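Thread: pick arms going in at the Skodthorpe building, who's been through this?

benchrat60
Posted 25 December 2020
Yes I'm posting on the holiday, kids are asleep, whatever. We sort small parts at Skodthorpe. Came out in July that the packing benches are getting arms from Jatberg. 2 benches first, then the rest "if it goes well". They keep saying no layoffs. What really changes for the people on the floor? Not looking for the brochure version. Sim stuff of the bench is what they've been passing around, box and shelf at the back, white top.
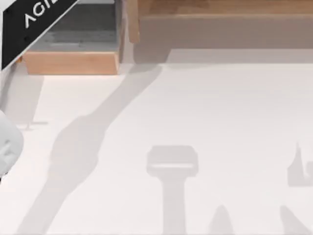 Do the arms need a person standing there the whole shift?
At our plant one operator covers two cells and walks over when a pick fails or a bin runs out.

dollycart
Went thru it at Sawatzky. The job didn't go away, it got boring and then it got weird. Used to pack with my hands and talk to the next bench. Now I clear faults and wait. Talking stopped bc the benches got moved apart for the guarding. Ask about that NOW, before the floor plan is done.

n_ocampo
Nahuel Ocampo here, same name at work so I'll behave. I do setup for arms at Stomton. Disagree with dollycart a bit. Our packers' wrists are way better. 2000 picks a shift by hand is no joke and the older folks felt it every day. Moving the benches was bad planning, don't blame the arm for that.

dollycart
Easy to say from setup. You go home when it runs. Who got the raise, packers or you guys?

n_ocampo
Fair. Packers got one, but only the ones who signed up for the training. Took 60 hours, paid. Some didn't want it and moved to recieving. I think they should of been asked sooner.

benchrat60
ok this is useful. Nobody's mentioned training to us at all. Does the sim matter? They keep telling us it's all been tested in there.

n_ocampo
Matters some. You try reach and clearances before you bolt anything down. Back of the bench is where I'd look hardest, the shelf face and the ledge under it, long reaches get tight there. Get the packers in the room for it. Ours spotted a bad shelf height in one look, I'd been staring at it for days
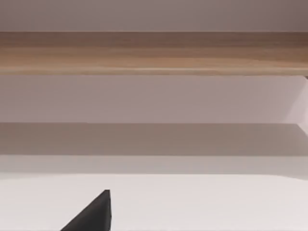
and we'd have built it wrong. So push for a seat in those reviews, on the clock. Second thing, get the fault numbers in writing. Jatberg or whoever will quote a rate on clean parts. Your parts have oil and bent tabs.

tapegun_mel
Our place was promised 1000 an hour. We got over half that on a good day and guess who made up the gap. Same people, by hand, plus minding the arm. Get the quota rewritten before it goes live!!

dollycart
^ this. Quota first, then the floor plan.

n_ocampo
Don't agree on the order, floor plan gets locked earlier, quota you can still fight later. But yeah, both.

benchrat60
Printing this for break room. Shift lead meeting is after new years, will post what they say about training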